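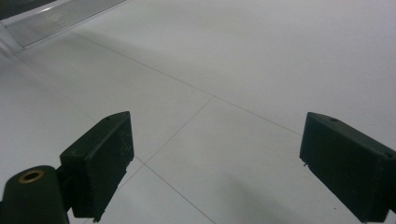
Please tell me the tiles are staying, came one message the minute we mentioned plans for the Flakar room, and yes, they are! I love a plain pale floor, it's easy to sweep and you can spot a dropped hair grip from the doorway, so there'll be no carpet going down.

FOR IMMEDIATE RELEASE
17th March

Wenis opens its indoor ball room in Trullunness

I'm very happy to say that Wenis is opening the Flakar room for indoor ball games, after a winter of emptying cupboards and arguing (nicely) over where the shelves should go. It's for anyone in Trullunness who fancies a bit of rolling, catching and bouncing without getting rained on. You don't need to be sporty. I'm certainly not, and I've been in there more than anybody.

We started with the floor. Everything that used to live on it has gone up on hooks or into the back cupboard, and I can't tell you how much bigger the place feels. The whole job came to £884, most of it shelving and paint, and the shelving was put up by Bošković, the joiners on Mill Lane, who also planed the bottom of the cupboard door so it finally shuts.

Then there were the balls. We asked for old tennis balls and got 140 of them, in carrier bags, in a bucket, and in one case in a pillowcase! I sorted through the lot on a Sunday with the radio on. Anything bald or split went in one pile, and the good ones, with the felt still nice and fuzzy and the seam showing clearly, went in the other. A yellow-green ball shows up beautifully against something white, so that's how I checked each one over before it went in the tub. 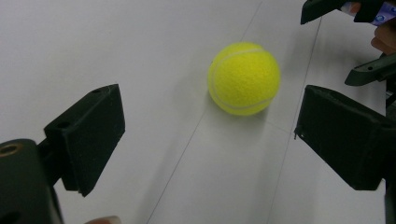 What's on

Sessions last two hours and we can fit in 52 people a week to begin with, spread across the mornings and one early evening. The mornings are gentle: rolling to a partner, bouncing and catching, target games with chalk circles. The evening one is a bit livelier, and there's a wall for throwing against if you'd like to get the week out of your system.

Soft-soled shoes, please. Balls are provided but do bring your own if you've a favourite.

How to book

Put your name on the sheet by the Wenis front door or ring the office in the mornings. First sessions are free until the end of the month. Press are welcome to come and have a throw, just let the office know beforehand so we can put the kettle on.

ENDS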